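Stacking bin

A stacking bin (also tote, parts bin, or in my family just "the yellow ones") is an open-topped plastic box made to be filled, carried and piled on top of others of its kind. I've been keeping this entry on the Tredonwood household wiki for years now, and it keeps growing, so bear with me!

History

Before plastic, people sorted small goods into wooden crates, tea tins and cloth sacks. Molded bins took over once factories could turn them out cheaply, and the bright colors came along with them. My old boss Necati Kaplan ran the stockroom at Sönmez, a hardware wholesaler, and he remembered the changeover well – the wooden crates went out the back door in May and he burned them in his stove all the next winter. By the time I started there we had 487 bins on the books, and I had to learn every shelf.

How they are made

Nearly all of them are injection molded. Plastic pellets are melted, pushed into a steel mold under pressure, cooled and popped out. The process tends to leave small round marks wherever a pin pushed the part free or the plastic flowed in. Ribs and steps are put in on purpose, and they keep a long wall from bowing when the bin is full (a flat wall of the same thickness bends much sooner).

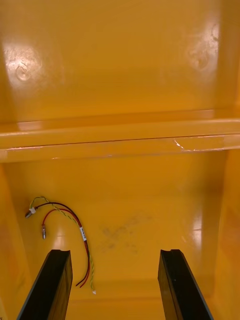
Inner wall of a yellow-orange plastic bin, with molded ledge and round marks.

Color

Yellow, red, blue and green are the usual ones. Some shops give each color a meaning. At Sönmez, yellow was electrical, blue was plumbing, and red was returns, which we all avoided. Yasaman Rashti, who edits the storage pages with me, thinks yellow is the best choice for small dark parts, and I agree with her. You can spot a black screw in a yellow bin from across the aisle. The downside is that a shiny one throws the overhead lights right back at you.

What goes in them

Pretty much anything that doesn't leak. Hardware, yarn, seed packets, toy bricks, cables. Wire and cord do best twisted or tied into bundles first, or you'll be picking knots apart for an hour. I use the kind of tie that comes on bread bags.

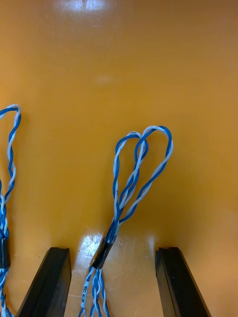 Twisted wire bundles against a glossy orange surface.

Care

Warm water, dish soap and a soft cloth. Scouring pads leave fine scratches that hold dirt, and I've ruined at least nine bins that way. Labels come off with cooking oil if you let it sit overnight. Long spells in the sun make many plastics brittle, so keep the good ones indoors.

See also

Crate; Pegboard; Nuvside drawer system; Shelf labels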